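We use cookies to remember your text size and whether you've already seen this message. Carry on reading and we'll take that as a yes.

Posted in May by Danish Butt, minute-taker

Kestimora staff forum: what got said about the packing work

Right, these are the minutes, and as ever they're written by me, so if you come out of them sounding grumpy you can take it up with me at the kettle. We started at 4 in the back office with the door propped open. Tariq Bhutto was in the chair, Fahad Gilani came up from packing, Tin-yau Liu was there for the Grevetus side of things (that's the software that runs the arms, for anyone on the shop floor who only knows it as "the green screen"), and Atif Mengal dialled in and was mostly audible.

Last minutes

Agreed, apart from Fahad pointing out that I'd written he was "happy" with the new bench layout. He'd like it changed to "not unhappy". Changed.

Where we are with the arms

Tin-yau went first. The two arms on the mixed-order line packed 2,276 boxes last month. Of those, 942 had to be opened and sorted out by a person before they could go on the van. Tariq asked whether that was good or bad, and Tin-yau said it was better than the month before and he'd leave the adjectives to us. The trouble is still small stuff: little jars, bottles that roll, anything shiny or see-through. Flat cartons are fine. It's when an order has a carton and a remote control and three tiny pots in it that the arm dithers, and then somebody leans over and does it by hand.

I said what I've been hearing on the line, that dithering is more tiring to stand next to than it sounds. You can't get on with your own box and you can't walk off either. Fahad said yes, that, exactly that, and could it be minuted. So it's minuted.

The demonstration work

This took up most of the hour. For anyone who missed the last forum, people on the packing team have been doing some of their shifts with the hand-held grippers, one in each hand, putting orders together so that the arms can be taught from the recordings. Some of it gets done here and some of it gets done at home, for those who signed up for home sessions, using whatever surface they've got.

Fahad has done the most of it and he spoke for a good while. I'll try to do him justice. He said the first week he felt daft. You know how to put a jar in a box, you've done it for years, and suddenly you've got a pair of jaws where your fingers should be and you're chasing the thing across the bench! By the second week he'd got the knack, and by the third he'd caught himself packing differently with his bare hands as well, setting the big item on the slant first and leaving himself a gap for the fiddly ones. He quite likes it now. What he doesn't like is that the knack isn't written down anywhere as a skill, and he's paid the same packing rate for it as for everything else.

Tariq said he took the point. Atif said (I think, the line went a bit underwater) that at the Memon depot they pay a separate rate for demonstration hours and it stopped a lot of arguments. Tariq to find out what the rate is and bring it back.

Then there was the question of speed. A few people have been told off for going too slowly with the grippers and a few have been told off for going too fast. Tin-yau looked properly embarrassed and said there shouldn't be any telling off at all, that a natural pace is what's wanted, and that a fumble is fine as long as you carry on and finish the order. He'll put that in writing. I asked him to put it in large writing.

Wrists

I brought this one. Three of us have had sore wrists after long gripper sessions, me included. At the moment there's no limit on how long you can go. After some back and forth we settled on a break after every 5 orders, a proper one with the grippers put down, and no more than two hours of it in any one shift. Fahad asked if that applied at home too. Tariq said of course, and Fahad said there's no "of course" about it when you're at home and want to get it finished before tea. So it'll go in the home sheet as well.

Jobs

Somebody had to ask and it was me. If the arms get good at the small stuff, what happens to the people who do the small stuff? Tariq said there's no plan to cut the packing team this year. I asked about next year. He said he didn't know and wouldn't pretend to, and I'd sooner have that in the minutes than something smoother. What he did say is that checking, returns and gift orders will stay with people, and that anybody wanting to train on the Grevetus screens can put their name down with him. Two names so far. He'd like more, and so would I, because at the minute when Tin-yau has a day off the whole line goes a bit quiet.

Fahad said he'd put his name down if the training was in work time. It is. Name down.

Fislow tape machine

Still jamming. Still being looked at. Moving on.

Any other business

Atif asked for the forum not to be on the same afternoon as the big delivery. Agreed. Sunday crew asked, via me, to have their own copy of these minutes pinned up by the lockers, so whoever's in first on Sunday, please check it's there.

Actions

Tariq: demonstration rate at Memon, training hours.
Tin-yau: note about pace, in large writing.
Fahad: go over the home sheet and say what's missing.
Me: wrist breaks added to both sheets, minutes by the lockers.

Closed a bit after five, Tariq having run out of biscuits.

Related items
Home sessions: how to sign up
Bench layout, second go
Tape machine: a short history of jams
Last forum's minutes

One of the home set-ups, with a mixed order on the go: 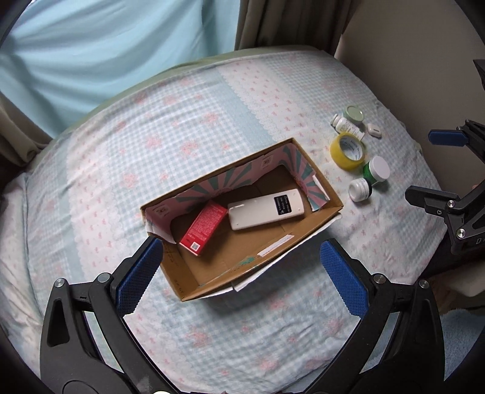
Atif Mengal wrote in afterwards to say that the separate rate at Memon only came in once people had started keeping their own note of the hours, and that anyone doing demonstrations for us ought to begin doing the same now, before the rate gets talked about again.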